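Toy sorting, part two

The living room play mat is the sorting surface. It has a ruler printed on it, which helps with anything that has to fit a box. Loose toys go in the open pink cardboard box. Sealed pouches stay sealed until their labels have been read, as the print is very small. The plush toys stay on the sofa. Session length was 17 minutes.

Blue-and-white labels, both on the mat side of the room:
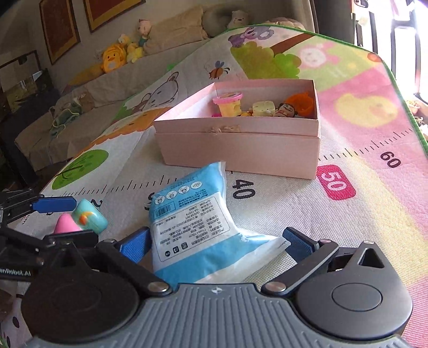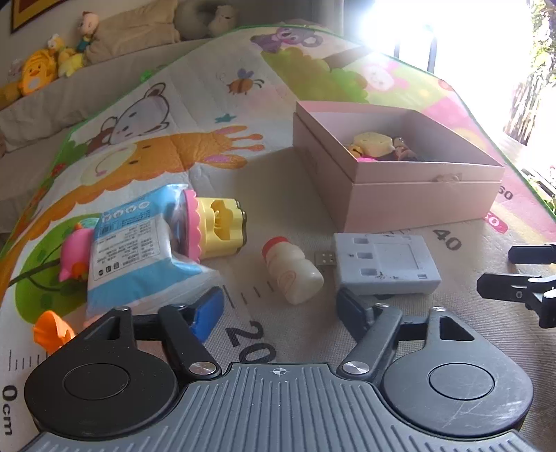

Next: shelf labels

I cut 13 from card stock. Ulludia tape holds; Entili tape curls.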